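Questions about the paintings, commissions and studio visits. Last updated 30/07/2018.

## The work

**What are the Flerndale paintings?**

Flerndale is a series of 42 oil paintings on panel. They all start from the same stretch of drained marsh near Dimham, seen from the sea wall. I worked on them over five winters, always from drawings, and stopped when I found I was repeating the same greens. The series is closed and I won't be adding to it.

**Are they meant to be hung in order?**

No. The numbers on the back record the order in which I began them. Some of the low numbers were finished last. If you own two or three, hang them however you like.

**Do you work from photographs?**

Rarely. I draw outside in pencil or ink and paint indoors from the drawings. I take a few photographs to check the shape of a roof or a gate, but I don't keep them on the wall while I paint.

**Why do so many of the paintings have a pale band along the top edge?**

It is the ground showing. I prepare panels with a warm white and leave part of it uncovered. A framer once painted over one of these bands for a customer who thought the picture was unfinished. Please don't let anyone do this.

**What is the Lillora group?**

Lillora is the newer work, on paper, mostly gouache with some wax crayon. The name is from a boat moored at Dimham when I started. These pieces are smaller and quicker than the Flerndale panels, and I think of them as a separate thing, though the same sluice gate appears in several.

## Buying

**How do I find out what is available?**

Write through the contact page and say which group you are interested in. I will send a current list with sizes and prices. The pictures on this site include many that were sold years ago.

**How much do they cost?**

Works on paper in the Lillora group are £800 unframed. Panels vary with size, and prices are on the list. The Rastogi Gallery charges the same as I do, so there is no saving in coming to me direct.

**Can I pay in instalments?**

Yes, over five months, with no interest. The work stays with me until the last payment. The gallery has its own arrangement and you should ask there.

**Do you sell prints?**

Not at present. I had a few Flerndale panels proofed as prints and the colour was too far from the originals. If this changes I will put a note on the news page.

**Can I return a painting?**

If you bought it from me without seeing it first, yes, within a month. It has to come back in its original packing and you pay the carriage. Commissions can't be returned.

## Commissions

**Do you take commissions?**

One or two a year. I will paint a place if I can get there and draw it. I don't paint portraits, pets, or houses for sale brochures.

**How long does a commission take?**

Allow nine months. Oil needs time between layers, and I don't varnish until the surface is properly dry. If you need something for a birthday or a wedding, a work on paper is the better choice.

**Can I ask for changes?**

You will see the drawings before I start the panel, and that is the time to say if the view is wrong. After that I would prefer to finish it. If you don't like the result you needn't buy it, but the deposit isn't refunded.

## Care and framing

**Where should I hang an oil painting?**

On an inside wall if you can, away from radiators and not above a fire in regular use. Ordinary daylight is fine for the panels. The works on paper need more care and should be kept out of direct sun altogether.

**How do I clean it?**

Dust it with a soft, dry brush. Don't use water, bread, spit or a household spray. If something has been spilled on it, leave it alone and write to me.

**What does the number 3676 on the label mean?**

It is my old studio stamp and appears on everything made before the Lillora group. It isn't an edition number and has no bearing on value.

## Visiting

**Can I visit the studio?**

By appointment, on weekday afternoons. The studio is up a flight of outside stairs with no lift. If stairs are a problem, tell me beforehand and I can bring work down to the ground floor.

**Do you teach?**

I run a drawing day in July at Dimham village hall. Paper is provided. Bring your own pencils and something to sit on, and expect to be outdoors for most of it. Places are listed on the news page when booking opens.

**May I use your pictures in a school project or on a blog?**

Schools may, without asking. For anything else please write first, and give the title and group with the picture.

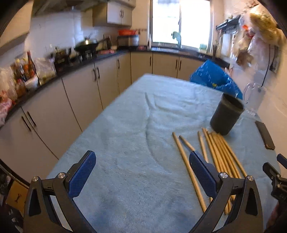
Requests for larger files go through the contact page too. Say what size you need and where it will appear, and allow a week for a reply.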